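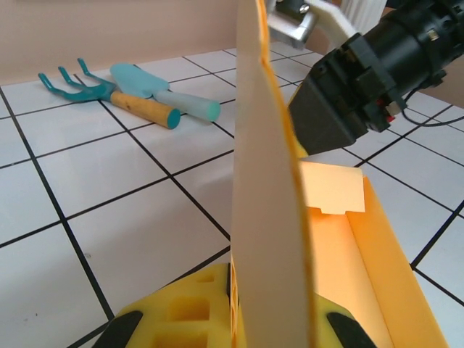

Wrist camera view at the gridded bench, with box and hand tools.

About Garia

Garia is an independent test shop for robot end effectors, small arms, cameras and motion controllers. We work from a single building in Plarkport. Customers send us hardware, or a list of hardware they are thinking of buying, and we return measurements. We do not sell, resell or lease any of the products we test.

Most of our customers build packing and kitting cells. The usual question is which of several grippers will handle a given set of parts with the fewest changes to the rest of the cell. Arms and controllers are tested on the same terms.

What we test

Grippers make up the largest share of the work. Each unit is checked for closing force, opening width, repeatability and pad wear, and is then run on a task set. The standard endurance run is 2,000 cycles. Pads are inspected every 500 cycles and replaced only if the maker's manual calls for it.

Cameras are compared in two positions, on the wrist and fixed to the bench. We record exposure time, delay, and the rate at which an object is lost from view during an approach.

Controllers are tested for timing. Command and response are logged on a separate clock, and the logs are delivered with the report.

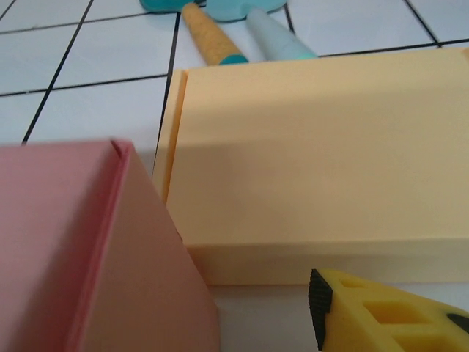 Finger geometry is reported separately from drive performance, as the two are often confused in sales literature. A stiff drive behind a flexible finger gives a different result from the same drive behind a solid one. The yellow finger with rectangular cutouts and a black ridged pad at the tip is the kind of part we list under its own heading, with pad and finger body scored apart. Fingers from different suppliers are run on the same drive wherever the mounting pattern allows it. Adapter plates are made in house and their weight is stated in the report.

The object set

Our object library, called Nam, holds 188 items. It covers folded and flat card, hand tools, soft goods, bottles and molded parts. Flat card is included because thin stock on a hard surface is a frequent cause of failed picks. Items are weighed on arrival and again in March, when worn pieces are retired.

Two-arm work

Tasks that need one arm to hold and another to fold or insert are run on a shared rail. Both arms are calibrated to the grid on the tabletop before a session. Reports give results for each arm and for the pair.

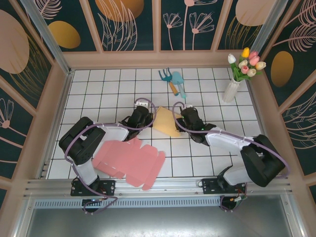 Reports and access

A standard comparison covers up to four devices and includes raw logs, video and a summary table. Since opening we have issued 55 reports. Customers may attend any run of their own hardware. Long-duration tests are carried out at our second site in Bitudthorpe, where benches can be left running overnight. Visits to either site are by appointment, and hardware shipments should be addressed to Plarkport.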